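Storage boxes and small furniture from our workroom
Gallery, page 6

Welcome to the gallery of the Breston workroom. On this page I collect the boxes, trays and tables which we use for sorting small parts. Many visitors of the site wrote to me and asked how we keep the things in order, so I try to answer with few words. Most of what you find on the list was bought second-hand, and the rest came from the Golgate sale in January.

The room is not big. It has one long wall with shelves, a window to the yard and a white table where all sorting is done. We chose a white top with intention. Small black screws and clear beads are both easy to find on it, and in the evening you do not need a strong lamp. The table from Khumalo cost 280 with delivery, and we paid 50 more for the second set of legs, which are higher. I recommend the higher legs to everybody who works standing.

About the boxes I must say some words also. We had cardboard ones for 7 years. They are cheap and you can write on them, but the corners become soft and the lids do not close well anymore. Then we changed to plastic. Fully clear plastic shows everything, also every scratch. Smoky gray plastic is more calm for the eye, and you still see if a box is full or empty when you hold it to the window. For cleaning, use warm water and a soft cloth. Please do not use paper towels, they leave fine lines.

Labels we put on the short side only. The long side stays free, so the boxes can stand close together on the shelf.

The smoky gray box on the sorting table. The walls are tinted but you can look through them, and at the corners, where they overlap, the gray becomes darker. The table has a thin strip of light wood on its far edge.
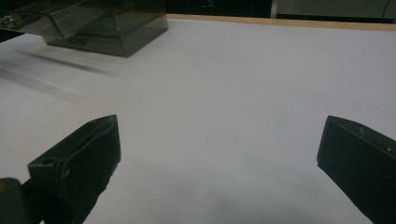
Sivau wrote under this page that gray boxes are nice to look at but not practical for beads, and that for beads only the fully clear ones should be bought, with a small divider inside. For very small beads I agree. For screws, hooks and buttons I stay with the gray.

The next page of the gallery will show the shelves and the drawer inserts. The measures of the shelf boards are on the page "Materials".

Last change of this page: October 6, 2023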